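**Thread: sim seats vs. a second test door, where would you put the money?**

**tmarsh_ops**
Planning question. We have one mobile base with an arm and one real test door bolted to a frame in the back of the shop. The job for the year is getting through hinged doors with lever handles. Budget request is due in April and I can ask for one of two things:

1. A second door rig (different swing, different handle) plus the floor space to put it in.
2. Four simulator seats and a workstation that can run them.

I can't get both. Our shop in Trellville is tight on space already, so option 1 means moving the parts shelves. What would you ask for?

**hingepin**
Sim. One more door gets you one more door. With the seats you can change the width, handle height, floor and swing before lunch.

**Ostico_Dan**
Disagree. We bought seats first and spent months on doors that opened perfectly on screen. Then the real lever was stiff and the closer pushed back harder than anything we had modeled. Buy the door. A used interior door and a frame is lumber money compared to licenses.

**tmarsh_ops**
The door is cheap, yes. The floor isn't. I get charged internally per square foot, and the rig needs clear room on both sides so the base can drive through and turn around. We measured it at 400 square feet with the safety margin. That is what makes the two options come out close.

**jgorecki**
Jarosław Górecki here, I do the equipment planning for our group. A few things to put in your spreadsheet that people leave out:

- Scene building. Somebody has to make the rooms and doors. We budget 100 hours for the first set and much less after that.
- License renewals. Ask for the second year price in writing.
- Spare levers and latches for the real rig. They wear out faster than you'd think with a robot pulling on them all day.
- Compute. If you train at night on the same workstation, the seats are no use to anyone working late.

We run the Pleromov door set. Our scenes look like this, nothing fancy:
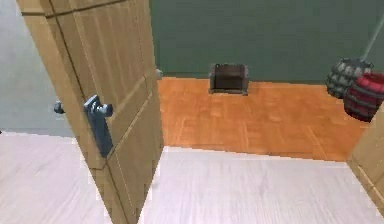

*Door scene, partly open, looking through to the green room.*

Different floor color on each side of the threshold and a few props in the far room. It took one person two days once the door model was done.

**Ostico_Dan**
Nice and clean, but where is the door closer? That's my whole point.

**jgorecki**
There's a resistance value on the hinge. It's a number we took off our real door with a pull scale. I agree it is only as good as the measurement, and we did get it wrong the first time.

**hingepin**
So you need one real door either way, and he already has one.

**Ostico_Dan**
He has one lever and one swing direction. I'd still want a second handle at least.

**sugi_bench**
You can split this. Ask for 2 seats instead of four, and use the difference on a swappable handle plate for the door you've got. At Sugiyama we put three different levers on one door that way and never moved a shelf. Changing the swing is more work, but you can turn the whole frame if it's on a base plate.

**tmarsh_ops**
I hadn't thought of turning the frame. Ours is bolted to the slab, but we could fix that. Do two seats get you a lower tier of support?

**sugi_bench**
With our vendor, yes. Replies took a day longer. Check yours.

**jgorecki**
Two seats is fine for a small team. Put the scene hours in as labor and not under software, or purchasing will send it back.

**Ostico_Dan**
I can live with that plan. Get a closer on the real door before you measure anything.

**tmarsh_ops**
Will do. Writing it up as two seats, the workstation, a handle plate and a closer. I'll post the numbers when I have quotes.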